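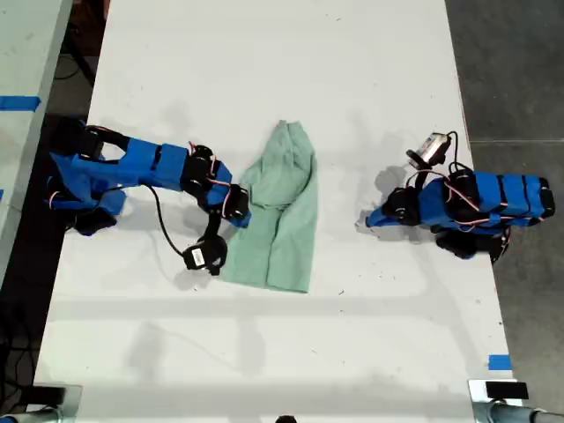

Weekly inspection, two-arm tabletop cell, Bruvau workshop
Checked in July, start 8:40. Rules: Grovine bench robot sheet, version in the folder by the door.

12 shares 3 comments

Please fill every line. If a line is not OK, write what you saw and stop there until it is repaired.

1. Power off before hands enter the table. OK.
Comment: the switch was off and the key was with me. I ask again that the key does not stay in the switch during lunch.

2. Clamps and bases are tight. OK after correction.
Comment: the right base moved a little when I pushed it by hand. I tightened it and pushed again - no movement. Please check this one again at the next inspection.

3. Wires and cables. Partly OK.
Comment: the thin red and white wires on both arms run close to the joints. I turned each joint slowly by hand to its end and no wire was pulled. The black cable to the left gripper makes a long loop. It must not lie where the other arm can catch it. I request a shorter path before the speed is raised.

4. Blue covering on the links. OK.
Comment: no open tears found. The covering must not enter the joint. If it comes loose, cut the loose part and do not tape over the motor, the heat has to go out.

5. Grippers open and close fully, nothing stuck inside. OK.
Comment: I removed some threads from the right one. With cloth this happens often, so look every time and not only on inspection day.

6. Wrist camera bracket. OK.
Comment: screws are tight. Lens cleaned with dry cloth only.

7. Table surface. Not OK.
Comment: there are small dark specks and scuffs on the white top. It is not dangerous, but the sheet says clean surface before each series. Please wipe it.

8. Speed limit. OK.
Comment: it is set to 40 percent, as the sheet asks for work with a person near. To run at 100 the room must be closed and the lamp must be on.

9. Cycle counter written down. OK.
Comment: 2,971 total, 867 after the last service by Drellia.

10. Emergency stop pressed during motion. OK.
Comment: tested two times, both arms stopped. It was tested with no load in the grippers.

Open points: 3 and 7. Copy goes to the Nwachukwu site, they use the same sheet.

Comments (3)

The point 3 is also open at our side. We used a spiral sleeve and it works well.

Is wiping with alcohol allowed for point 7?

Yes, but with power off, and wait until it is dry.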